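The small workshop of Salgado is on a side street behind the market, and at four o'clock in the afternoon it smells of coffee. The owner rents out plastic tables for garden parties and school events. She has been doing it for 12 years, and she agreed to talk with me about the part of the work that guests do not see: putting the legs on.

"People think a plastic table is nothing," she said. "But it stands under a heavy cake and under somebody's grandfather who leans on it. So I want the legs to be right."

Her first rule is to work with the table upside down, and to put something smooth under it.

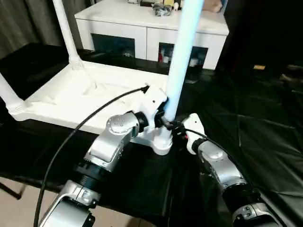
"The top is what the customer looks at," she continued. "If you drag it on a rough floor, you will see every scratch when the sun comes from the side. I learned this with my first order, which was for Nostero, and I had to give them back part of the money."

I asked if she uses glue. She shook her head strongly. The tables must come apart again in November, when everything goes to storage.

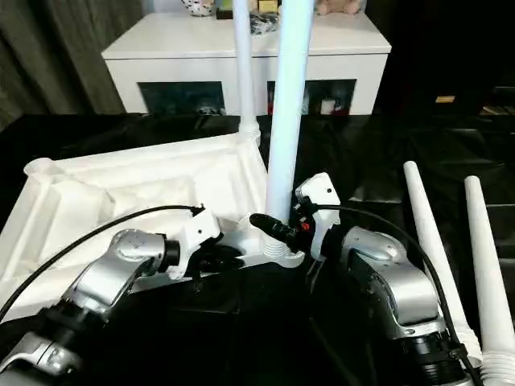
"You turn the leg by hand, slowly, and you feel if the thread is going straight. When it is crooked it becomes hard very early. Then you stop and go back — do not push. A broken socket I cannot repair, I have tried."

She fits two legs at opposite corners first, but she admits that it is only her habit. Her sister starts anywhere, and her tables stand well too. 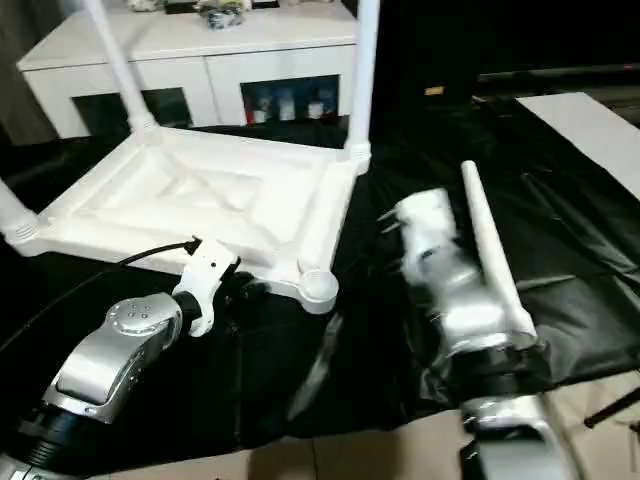
## Spare parts and storage

The business owns around 1,000 legs, and the older ones do not fit the newer tops. She marks the old ones with a dot of nail polish inside the narrow end.

"Before the dots, we lost whole mornings," she said. "You try a leg, it does not go, you try another one."
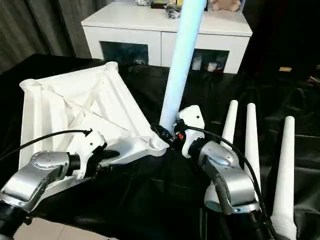 "And I check each socket with my finger before the leg goes in. Sand, a piece of leaf, once a candy. It takes a moment, and the leg sits much better after."

For storage she ties the legs in bundles with old stockings and puts the tops on their side along the wall. I asked what she would change, if she could. "More shelves," she said, and went to answer the phone.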